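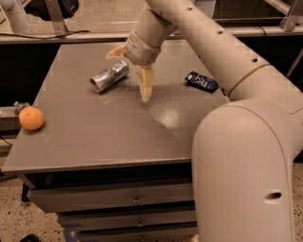
Dimas Ginting wrote:
I disagree with the review. 1094 dollars for the Gavix arm kit is not cheap, and the 313 for the gripper comes on top. At Limport they told me 14 days for delivery and I waited over a month.

Sutrisno Sinaga wrote:
The delivery I cannot defend. But please compare the same things. The fingers are open source, so you can print new ones when they wear. For sorting cans and fruit on a table, I did not find a better kit near this price.

gearloose wrote:
Does the wrist get play after some weeks? Mine did.

Sutrisno Sinaga wrote:
A little, yes. I tightened it on Monday and I am still watching it.

Dimas Ginting wrote:
For me a kit over 1000 should not need this. I will keep my old one.

gearloose wrote:
Which screws did you tighten, the inner ones?

Sutrisno Sinaga wrote:
The inner ones, by hand only.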